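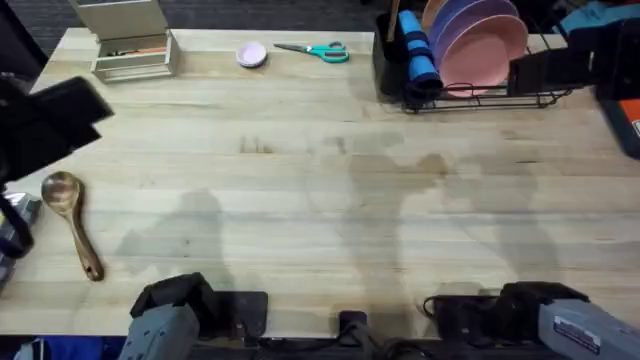 Paste again. The third batch of wheat starch went lumpy overnight, and I'm running out of people to blame. Cooked it by the Flarkurgate sheet, one part starch to five of water, 500 ml in total, stirring until my wrist complained. It looked lovely at four in the afternoon and like rice pudding by morning. Sieved it twice through the horsehair and it was passable for spine linings, not for tissue. Keir says his never lumps. Keir's also smells of drains by day three, which he leaves out of the story. For anyone trimming tissue: use the scissors with the teal handles, they live on the long wooden table next to the little pink bowl, and please put them back there. My good shears are not for paper. They have never been for paper.

Batch four: same starch, soaked overnight before cooking, lower heat, lid on while cooling. Strained once. Brushed out on offcuts of the Plirasano repair tissue, the heavier one, and left under boards with blotters.
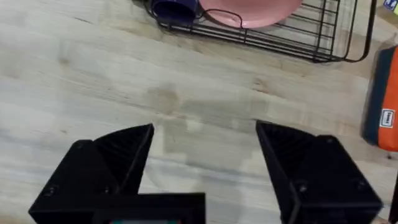
Iraís Cuautle
Bench binder, paper repair
Feb 22, 2019

Offcuts out from under the boards. Batch four is flat, clear at the edges and hardly any shine. One sample cockled, and that was the one I cut across the grain while talking to Karla about parking. Peeled a corner of each: the tissue gives before the paste does. Too strong for the Magaña ledger, I think. We want a repair somebody can undo in fifty years without swearing at us.

Thinned half the batch to single cream, tried again on a scrap of old rag paper. Better. Dayana prefers methylcellulose for anything this thin and has said so in writing, twice, on the jar.

The ledger itself: 343 leaves, most with torn fore-edges, a few with the lower corner gone where generations of licked thumbs did their work. Whoever ruled it up had a beautiful hand until the spring accounts, when he either changed pens or took up drinking. Iron gall ink throughout, so anything wet goes nowhere near the writing until it's been tested.

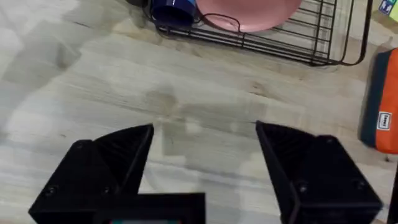

Tested on three blots in the gutter of the back leaf, a drop of water on each and blotting paper straight after. No brown halo on the first two. The third left a faint one, so the last section gets remoistenable tissue and my full attention.

Tiburcio wants a finish date for the client. I said March. He asked which end of March and I went to wash the sieve.

To do: more blotters, new starch (ask Keir where he gets his), label the thin paste before it ends up in the fridge door beside the milk again.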